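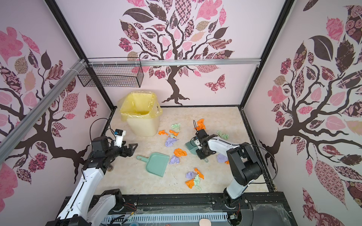

Projects > Harnby Daily Living Program > Progress Report 2

The second reporting period of the Harnby Daily Living Program was given over to floor care, the second of the four household units approved under the Simard grant. Work on the first unit, table setting and clearing, closed in November and was covered in the previous report. The floor care unit takes a single short task, clearing light litter from a hard floor, and sets out the equipment and the order of work for it. The practice area has a beige, marble-patterned floor with pink panels and printed tree murals around it. Crumpled scraps in orange, lavender and pale green serve as the litter, and they show up well against the beige. The equipment is a small green hand brush, a mint-green dustpan and a pale yellow bin in the back left corner, with its bag folded over the rim.

Activities in the period

The written procedure was drafted by Solange Gill and revised twice after comments from the Jundimer site. It now runs to 12 steps. The main change concerns the position of the dustpan. The first draft had it brought to each scrap in turn, which made for a great deal of reaching. The revised text keeps the pan in one place and moves the litter toward it in short strokes. A separate step has been added for scraps that end up under the edge of the pan, as these were often missed in the first draft's final check.

Guidance on the bin has also been rewritten. The bag is to be fitted before the task begins, and the bin is to stay in its corner until the floor has been checked. Zenel has asked that the same wording be used in the unit on kitchen waste, and we have agreed to this.

Expenditure

Spending on the unit to date is $1,370, against an allocation of $4,000. Most of this went to floor covering and wall panels. Brushes, dustpans, bins and bags made up the remainder. No transfer between budget lines is requested.

Matters outstanding

The printed guide is 22 pages long and exceeds the length agreed with the funder. Fotis Karras is preparing a shorter edition, in which the notes on storage and replacement of brushes will move to an appendix. The large-print version will follow once the shorter text has been approved.

Work planned for the next period

The third unit, folding and putting away towels, will begin when the floor care guide has gone to print. Shelving has been ordered, and the draft procedure will be sent to Jundimer for comment before it is submitted with the next report.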